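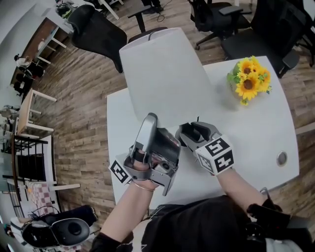
Bhavana Thevar
Membership secretary, Pludero Weavers and Spinners

What a day! We came home from the Gumer open day with sore feet, far too much yarn and a bag of fleece that made the whole minibus smell of sheep (sorry to whoever books it next).

Gumer is a working woollen mill at the bottom of a very steep lane, and it opens its doors to visitors every November. We were there by 10 and the kettle was already on. Our guide took us straight into the sorting room, where the fleeces come in rolled and get pulled apart by hand on slatted tables. I could have stayed there all morning. She let us feel a shoulder and a britch from the same animal, and you would swear they came off two different sheep.

Next door is the scouring line, hot and steamy and lovely after the cold yard, and then the carding shed. The big carder is 115 years old and still runs most weeks. It is LOUD. You feel it through the floor before you hear it, and then this great soft web of wool comes floating off the end like mist – several of us went a bit quiet at that point.

The spinning mule was stopped when we arrived but they started it up for us after the tea break. The carriage rolls out, twists, and rolls back in again, with 79 spindles going at once. One of the original 80 was taken off years ago and never replaced, and the spinners still argue over who lost it.

Lunch was leek soup and cheese scones in the old dye house. Have the scones.

In the afternoon we split up. Half the group did the natural dyeing session with Lumaseck, who rent the upper floor and get the most glorious rusty oranges out of madder. I went to the darning and finishing room instead, where every length of cloth is pulled over a sloping table and checked for knots and missed threads. I found one fault in the time it took the woman beside me to find 3 and mend them.

The shop stocks the Bae range, a soft two-ply in undyed greys and browns. I bought enough for a cardigan and then went back for more.

Parking is tight, so share cars if you can, and wear proper shoes for the cobbles. The upper floor is stairs only. I'm already putting names down for next year, so catch me at the next spinning evening if you'd like a seat.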